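Trana door episodes: house rules

Hi! I look after the rules for this set, and I've kept them short so people will read them (Parvathi Panicker talked me down from 11 to seven). The big one: log where the door starts, open or shut, before the base moves at all.
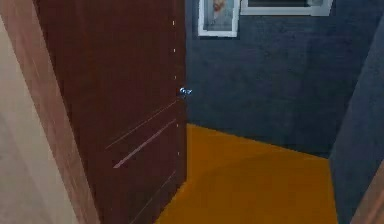
Next up, speed. Keep the base under the Evley limit until it's fully past the door frame, and please don't raise it just to save time! A run that bumps the frame stays in, tagged "contact". We throw out a run only if the log is missing.

Every batch is 200 runs. Changes to the rules go through me first, and the next update is due in June.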